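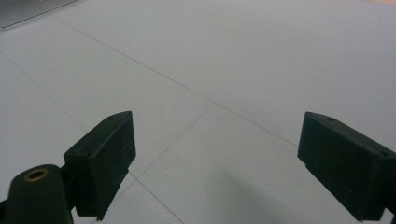

*Figure 1. Pale tiled floor and the two dark green gripper fingers.*

# Pressing Our Own: A Short-Run Record for the Murville Student Label

Our project was to take four songs by Skallamex, a campus garage-punk band, from rehearsal demos to a finished seven-inch single, and to find out what a small student label can still do with vinyl. We loved nearly every minute of it!

## Recording

We had 18 hours of studio time at Rutherford Hall, split over 2 weekends in May. The band wanted to play live in one room, so we put the guitar amps behind screens and let the drums spill into everything (the spill ended up being our favorite part of the sound). Vocals went on afterward. The fastest song, "Dastlow," was done on the first take, and we kept the count-in because it made everyone grin.

## Mixing and cutting

A seven-inch at 45 rpm gets cramped once a side runs long, and ours had two songs per side. We trimmed one outro and turned down the bass on side B. Heavy "s" sounds can distort badly on vinyl, so we went through the vocals line by line. Our first test pressing still had a harsh patch in the second chorus of "Dastlow," and we sent in a new master. The second test pressing sounded wonderful, loud and a bit rude, just as the band had hoped.

## Release

We ordered 600 copies. The sleeves came flat, and folding them took a whole evening, two pizzas and every Skallamex demo we had on file. Copies were sold at the launch show in Murville and through the label's page, with a download code in each sleeve.

Sales at the show were far better than we had planned for, and we ran out of change before the headline set. Online orders were slower. Most came in after the college station started playing side B, which surprised us, as we had pushed side A in all our emails.

## What we would change

- Book the pressing plant before the studio. The wait was the longest part of the project.
- Ask for the sleeves to be glued.
- Send the record to radio a month earlier.
- Bring a lot more change.

The band is already writing again, and we have asked for the same room next spring.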